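Tillstead Community Help > Home & Laundry > Cleaning cloths

Do gray grid dish cloths ever go back to being flat?

Posted by pegboard_mary, Wednesday, September 20, 2023
Viewed 3,939 times

I bought a pack of gray dish cloths with the thin white grid on them, the Zemwood ones, and after a few washes they won't lie flat anymore. One side stays smooth and the other side bunches up into a ridge that runs the long way. I fold them in thirds for the drawer and they look like something I found under the car seat.

The package says "wash warm, reshape while damp." I have never reshaped a dish cloth in my life and I don't really believe it does anything. My sister-in-law swears by vinegar in the rinse, but she swears by vinegar for everything. Is there a trick to this, or did I buy bad cloths? I'd like to know before I spend money on more of them. I wash with towels, warm, regular detergent, dryer on medium.

3 replies

lintscreen
Member, 800 posts

Try fabric softener. Works for me.

dryrack_ohio
Member

Please don't use fabric softener on something you dry dishes with. It leaves a coating and the cloth just pushes the water around the plate. Vinegar won't flatten anything either, as far as I can tell. I tried it for most of January and got a laundry room that smelled like salad.

I had the same complaint with a different brand (Pichon, also gray, also a grid) and I was as doubtful as you are about the reshaping business. What got me to try it was the grid. If the weave or the print is straight on a new cloth and crooked on a washed one, you can see right where it has pulled. On mine the lines were still square on the smooth side. So the cloth itself was probably fine and the trouble was how it dried, all twisted up with a bath towel.

What I do now takes under a minute a cloth. Take it out of the washer before the dryer gets it. Hold it by the two short ends, one hand on each, and pull lengthwise. A firm pull, nothing heroic. If there's a ridge down the middle, pulling from the ends alone won't open it, and that is the part the package leaves out. It pulls the ridge tight and makes it look worse.

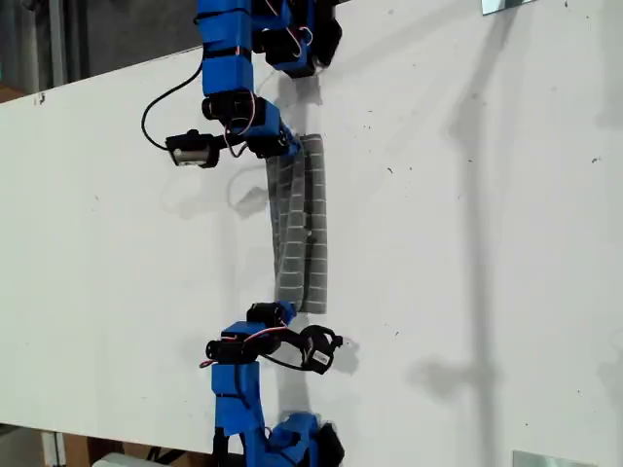
You have to lay the cloth down after that and work sideways. Put it on the counter, press one long edge with your palm, and sweep the bunched side outward until the white lines are more or less parallel again. Then pull the ends once more and hang it over a rail. I stopped putting mine in the dryer at all.

Does it make them like new? No. I'd say they are good enough to stack. I wash them separately from the towels too, and I honestly couldn't tell you which of the two changes did more. Anybody who says they know is guessing, unless they ran two batches side by side, and I'm not doing that for dish cloths.

If the hem is what's puckering, that's a different story. A hem that shrinks more than the middle will gather the cloth every time it gets wet, and no amount of tugging will fix it. Check by laying a dry one on the table and looking along the stitching. If the thread is tight and the cloth is wavy next to it, turn it into a rag and move on.

skeptical_in_suds
Member

Mostly agree with dryrack, but I think people are overselling the counter step. I iron mine. Yes, I know. Medium heat, slightly damp, 2 passes – they stay flat until the next wash and then you're back where you started, same as with any other method in this thread.

I'd also ask whether flat matters. I had a set from Skimex that stayed perfectly flat for a year and dried dishes about as well as a sheet of paper. The crumpled ones I have now soak up a lot more. If yours dry a pan, I'd quit worrying about the drawer.

One thing I would not do is buy the "pre-shrunk" version for extra money. I bought one pack and it ridged up the same way as the cheap ones. Maybe mine was a bad batch, but I didn't buy another to find out.

pegboard_mary
Original poster

Thanks. I checked the hems and they look okay on all but one. Skipping the softener. I'll try the pull and the sideways thing on this week's load, though I still think it's a lot of fuss for a dish cloth, and I am not ironing them.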